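Skomberg Opens Applications for Second Phase of Zatdale Rental Homes

ZATDALE, August - Skomberg, the residential property company, today announced that it is accepting applications for the second phase of its rental homes at Zatdale. The new phase adds 200 apartments to the neighborhood, and the first tenants are expected to receive their keys before the end of the year.

The apartments are divided between two buildings, Khattak House and Bullberg Court, which stand on both sides of a shared garden. Khattak House has mostly one-bedroom homes. Bullberg Court has homes with two and three bedrooms and is intended for families and for people who share. All apartments have a separate kitchen, a balcony or a small terrace, and a storage room in the basement.

"We received many letters from people who wanted to live in the first phase and could not find a place there," said Rukhsana Lashari, Head of Leasing at Skomberg. "Some of them have waited a long time. I am glad that we can now write back to them with a plan of the building and a price."

Changes after the first phase

During the last winter Skomberg sent a questionnaire to the households already living in Zatdale and to the persons on the waiting list. The company received 1,383 completed answers. The most common wishes were for more storage, a quieter bedroom side and a laundry connection inside the home.

The plans were changed after these answers were read. In Bullberg Court the bedrooms have been moved to the garden side, away from the tram street. Every apartment in both buildings now has a connection for a washing machine, and in the larger homes this is placed in a small utility room with a floor drain and a shelf. The shared laundry on the ground floor of the first phase will stay open for all tenants of the neighborhood.

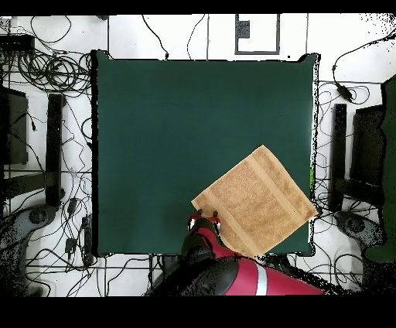 The hallways have also been made wider, so that a stroller or a bicycle can stand by the door without blocking the way. In the kitchens the gas cookers of the first phase are replaced by electric ones. Tenants may paint the walls in any light color and do not need to ask for permission, but holes in the bathroom tiles must be agreed with the building office beforehand.

Rents and lease terms

Leases in the second phase are offered for a first period of two years. After this period the tenant can continue with a notice time of three months. The rent includes water, heating of the common areas, waste collection and the care of the garden. Electricity is paid by the tenant directly to the supplier.

The deposit is equal to one month of rent. It is kept in a separate account and is returned after the final inspection, together with a written list if any amount has been kept back. Skomberg does not charge a fee for the application or for viewing an apartment.

"Many applicants are afraid of the small print, and I understand them very well, because I was renting myself for most of my life," said Shahzad Shaikh, Project Director for Zatdale. "We have written the lease again from the beginning, in shorter sentences. Please read it at home and take your time with it. If something is not clear, call us and we will go through the page together."

A parking place in the garage under Bullberg Court can be rented separately. The number of places is lower than the number of apartments, and they will be given in the order in which leases are signed. Bicycle parking is free and is located at the garden entrance of both buildings.
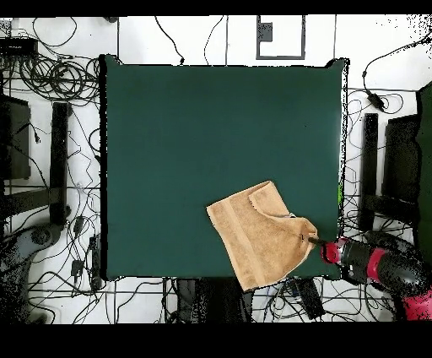 Pets are allowed in both buildings. Tenants with a dog are asked to mention it in the application, so that a home on one of the lower floors can be suggested - this is a suggestion only, and the applicant is free to refuse it. Subletting of a single room is possible after the first six months with the written consent of the building office.

The neighborhood

Zatdale lies between the old freight yard and the river path. The tram stops in front of Khattak House, and the ride to the central station takes roughly 20 minutes. A grocery store, a pharmacy and a day care center were opened together with the first phase. A bakery has signed for the corner space in Bullberg Court and plans to open in the same month when the first tenants move in.

The shared garden will be planted in the fall. It will have a playground, a covered place with tables and a row of raised beds which tenants can reserve for one season at a time. The path through the garden remains open to the public during the day and is closed by a gate at 10 p.m.

Construction of Khattak House is now in the interior stage, and the elevators have passed their inspection. In Bullberg Court the windows are installed and the work on the bathrooms continues floor by floor. The handover will therefore start in Khattak House, and Bullberg Court will follow.

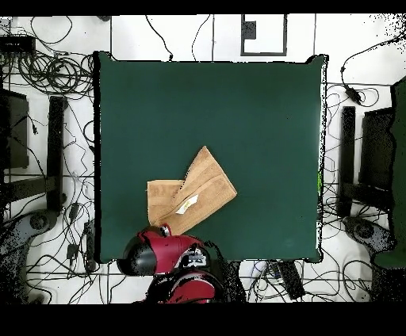
How to apply

Applications can be made on the Skomberg website or on paper at the leasing office in Zatdale, on the ground floor of the first phase, next to the pharmacy. The office is open from 9 a.m. to 5 p.m. Applicants should bring an identity document, a proof of income and, if they have one, a reference from the present landlord.

Persons who are already on the waiting list do not need to apply again. They will receive a letter with a personal code and can choose an apartment before the remaining homes are shown to the public. The code is valid for three weeks. A furnished model apartment in Khattak House can be visited by appointment.

About Skomberg

Skomberg builds, owns and manages rental homes. The company employs its own building managers and repair staff, and it remains the landlord of its homes after they are completed.

Press contact

Skomberg Press Office
Leasing Office, Zatdale
Interviews with Rukhsana Lashari and Shahzad Shaikh can be arranged on request. Floor plans of both buildings are available for editorial use.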